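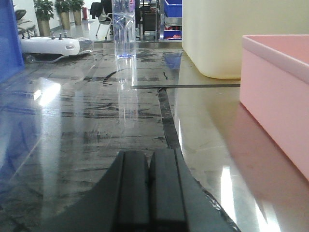 Wrist camera view, water bottle station. Gripper fingers at bottom center, pink bin at right.

Grunside Open Day Recordings: Data Card

Summary

This package holds the recordings made during the open day at the Grunside lab on Monday, April 7, 2025. A two-arm tabletop station ran handling demonstrations for visitors while all cameras were logging. The recordings are released as they came off the station, with light trimming at the start and end of each file.

The package is meant for people who work on manipulation in places that were not cleared for the purpose. Visitors walked through the background, office furniture stayed where it was, and the lighting was the ordinary ceiling lighting of the room.

Contents

episodes/ holds 800 episodes, one folder each.
meta/ holds the episode index, the operator log and the camera calibration.
tools/ holds a viewer and a script that checks file integrity.
CHANGES lists corrections made after the first upload.

Each episode folder contains the video streams, joint positions, gripper opening and a one-line task note typed by the operator. Task notes are free text. Spelling was left alone.

Station

Two arms work over a shared tabletop, each with a black parallel gripper. One camera view comes from the wrist, and a fixed view covers the workspace. The Nillen logging software stamps all streams from a single clock. Joint data and video are stored separately and joined by timestamp at load time. The loader in tools/ does this by default; pass the raw flag to skip it.

The tabletop is glossy. Reflections of objects standing on it show in the surface in both views, and overhead light produces white patches that move across the wrist view as the arm moves. Simple color thresholding will pick up the reflection of the pink bin along with the bin. We did not mask or correct for any of this.

Objects

Plastic bins and crates in pink, cream and blue, and a clear plastic water bottle. The pink one is shallow and is listed as "tray" in some task notes and "bin" in others. Both words refer to the same item. The bottle is hard to segment in the wrist view, particularly against the background furniture. Depth is not supplied.

Demonstration format

Visitors came to the station in groups. Borislav Nedeljković ran the arms and kept the operator log. Berwyn Gethin handled the talk and took questions. A session went as follows:

1. Arms moved to the home pose and logging started.
2. The operator read out the task and typed the note.
3. Both grippers were brought over the pink tray, one from each side. Visitors at the monitor could compare the fixed view with the wrist view at this point.
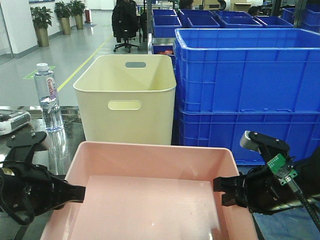
4. The task was run once without commentary.
5. The task was run again at reduced speed, with the gripper opening shown as a live plot.
6. Logging stopped and the arms returned to home.

Reduced-speed runs carry the suffix _slow in the episode name. They should not be mixed with the others for timing work.

Known problems

In 28 episodes the fixed view drops frames. These are marked in the index with drop=1, and the joint data for them is complete.

The operator log uses local time, while the streams use UTC. The offset is written in the header of the index file.

The wrist calibration was redone at midday. Use calib_a for morning episodes and calib_b for afternoon ones. Loading the wrong file shifts projected fingertip positions noticeably, and the checking script does not catch it.

Two episodes have no task note. Their note field is an empty string.

People in the background

People can be seen in the rear of the room in parts of the fixed view. Faces were blurred before release. Audio was recorded for the operator log only and is not part of the package. Removal requests go to the Luvedell data desk and are handled at episode level, so episode numbers may have gaps in later versions.

Versions

1.0: first upload.
1.1: corrected the UTC offset in the index header; replaced the viewer.

A further session is planned for December with the Ostrowski group, using the same folder layout. It will be uploaded as a separate package, and episode numbers will start again from zero.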